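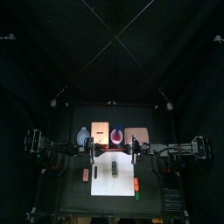

Part 4: Getting your Flilon water softener up and running

By Cecilia Sulemana
October
7 min read

By now the tank should be standing where you want it, the bypass valve should be on, and you should have a drain line running to a floor drain or a utility sink. If the drain line is still coiled up on the floor, go back to Part 3, I'll wait.

I put mine in on a Wednesday evening and had soft water for my morning shower, so don't let the number of steps scare you.

1. Turn the bypass valve to BYPASS. Both handles on the Flilon should point sideways. On the older Vikel bypass there's just one knob, and you push it in.

2. Open the main water valve slowly. I mean slowly! Let it creep open over a minute or so and check every joint with a dry paper towel. My one leak was a washer I'd put in crooked.

3. Run a cold faucet nearby until the spitting stops. A bathtub is best, and if you're stuck with a sink, take the little screen off the tip first so it doesn't fill up with grit.

4. Pour water into the brine tank until it covers the bottom grid. You only do this once. After that the softener looks after its own water level.

5. Add the salt. I use 84 pounds to start, which leaves plenty of room under the lid. Pellets only, please – rock salt leaves a muddy layer that you'll be scooping out by hand next summer.

CAUTION: Don't pour salt down the brine well (the tall tube with the cap). The float lives in there and it jams easily.

6. Plug in the controller and set the clock. Hold SET until the hour blinks, then use the arrows. Check the AM/PM dot, or you'll have it regenerating in the middle of dinner like I did for a week.

7. Enter your hardness number from the test strip. Mine was 41, and yes, my kettle looked like a cave.

8. Start a manual regeneration by holding REGEN until the motor hums. When the display says BACKWASH, open the inlet side of the bypass a quarter turn and let the tank fill. Once the drain line runs steady with no air, open both sides all the way.

Note: The first drain water can be a tea color. Let the whole cycle finish before you run any hot water or do laundry.

If the display shows Error 563, the valve motor has lost its place. Unplug it, count to thirty and plug it back in. Twice is fine, but if it comes back a third time, look for a pinched wire behind the Jang sensor plug.

Part 5 covers the Nodden pre-filter and how often to change it.

We use cookies to remember your settings. Accept | Manage preferences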